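The Standeck Letter, November
By Oleksandra Kravets

We use cookies to remember your newsletter settings. Accept / Manage

The handling rules, take two

Okay, so the new bench rules are out, and I've had more mail on them than on anything since the parking change! Most of you wanted to know why a two-arm cell needs its own page at all (we already had one for single arms, and it was a perfectly good page). Fair question. Two arms share a tabletop, and the old page never said which one gets to move first.

What we settled on at Votitz is pretty plain. Each arm gets a home side. Only one gripper at a time goes into the middle, unless the task sheet says otherwise. Anything breakable is listed on the sheet before the run starts, and grip force is set for the weakest thing on the table, so a glass vase sets the limit even when the job is all about flower stems. You also write down where the loose items were lying at the start – I know, I know, it's tedious, but please do it. 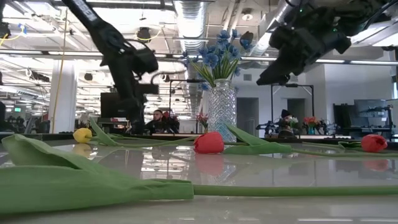

Jintana Mahawong wrote in to say that the force rule is too blunt, and that she'd rather see one limit for the stems and a separate one for the glass, with the arm slowing down whenever it gets within 3 inches of the rim. Her crew at Fivent logged 331 runs that way over the summer and she's offered to share the sheets.

I like it, I really do! My worry is the switch between limits, which is one more setting for somebody to forget at the end of a long shift. So for now the single limit stays, and we'll try her version on one cell for 6 weeks and print what we find.

Stop buttons are the other thing. Please keep them within reach of whoever is running the bench, and test both arms' stops before the first run of the day. The revised page is on the Antoniuk share, in the same folder as the old one.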